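Clodholm two-finger gripper kit: review after one budget cycle

Posted in Equipment, filed by Lucimara Rangel

When you plan an automation purchase for a small packing shop, the arm gets all the meetings. We held four months of them. The gripper got one line near the bottom of the spreadsheet, somewhere between extension cords and coffee, and that line said $200 because I typed it there.

The Clodholm kit costs $449. I mention this early so you can feel what I felt on a Wednesday morning, reading the quote out loud to Raíssa Bittencourt, who signs for things at Fagundes and has a very expressive way of putting down a pen.

For the money you get the gripper body, 2 sets of fingers, a mounting plate, a bag of screws and a manual translated by someone in a hurry. Mounting took me most of an afternoon. The plate fit our arm on the first try, which I had not budgeted for emotionally. The software side was slower, and the setup wizard asked me to confirm the same stroke limit three times, like a worried aunt.

Our job is cups and caps. The cup sits upright in foam, the cap has to come down onto it at a sensible angle, and the whole thing should happen without me standing next to it. I have now spent a good part of November standing next to it.

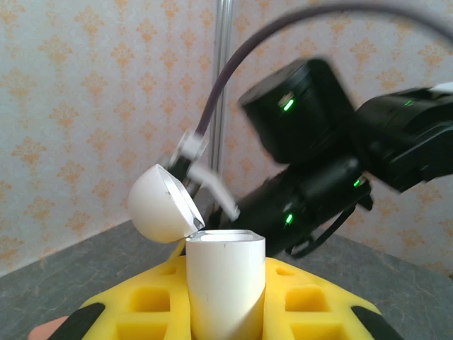

Cap and cup at the foam holder, arm in motion.

Grip force is adjustable and the adjustment is real, meaning the low end is low enough for thin plastic. I like that a lot. The fingers are less of a joy. They are happy with straight sides and grumpy with anything domed, so expect to spend time on approach angles, or money on custom pads. Clodholm sells pads. Of course they do.

If you're writing a budget now, put the fixture on its own line. I forgot ours completely. We bought a cutting job for the foam from Purnurent and then bought it again with wider pockets, and I filed both under "miscellaneous," where Raíssa found them in under a minute. Add cable clips and a spare set of fingers while you're at it. Add a week of somebody's time, too, and then look at that number and don't round it down.

We also tried the Tonico, on loan. It's cheaper and lighter, and it closes with a snap that made me check my own fingers. Fine for cartons. I wouldn't let it near a cup.

Would I buy the Clodholm again? Yes, at the price on the quote — and with a bigger number in the spreadsheet before anybody sees it. Four stars. The missing one is for the wizard.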